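Skinia Introduces Rirkent, a Two-Arm Bench Cell for Small and Flexible Parts

August 14, 2026 – Skinia today announced the commercial availability of Rirkent, an enclosed bench cell with two robot arms intended for workshops, repair counters and training centers that handle small, flexible or irregular items. Orders are open through the company and through its distribution partner, Jancombe.

Rirkent is supplied as a complete station. Each order includes both arms with grippers and wrist cameras, the tabletop and enclosure walls, the control software and 2 days of on-site setup. The company expects most customers to place the cell alongside existing hand work and to move tasks over one at a time.
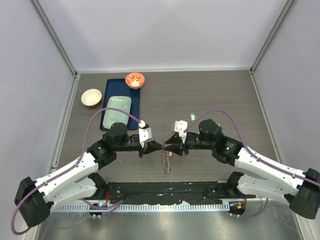 The control software, sold under the name Lim, allows an operator to teach a task by guiding the arms and then to correct single steps without starting over. Lim ships with 16 starter tasks, covering sorting, holding, handover and basic winding. Customers may add their own tasks at no further charge. Recorded tasks remain on the customer's own equipment unless the customer chooses to share them.

Work that bends, slips or springs back has long been difficult to automate at bench scale, and it was the main focus of the trial program that closed in June. Nine sites took part. Fine wire was among the materials used, including a thin, shiny coil wound along a flat oval ring, where loops may sit close together on one side and stand well away from the band on the other. Operators asked for closer wrist views during such work, and the release version of Lim displays them beside the overall view of the bench.

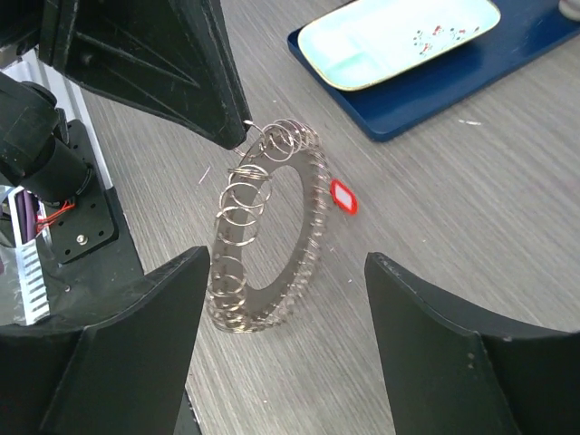 Service terms have been kept simple. Gripper fingers are treated as wear parts and may be replaced by the customer with common hand tools. The fingers are narrow toward the tip, and black finger faces will show lighter edges with use – this is covered in the maintenance guide, which sets out when a finger should be changed. Replacement sets are stocked by Jancombe and may be ordered singly or under an annual plan.

The first production run is limited to 257 cells. Requests for a demonstration, a site survey or a written quotation should be addressed to the Skinia sales office or to any Jancombe branch.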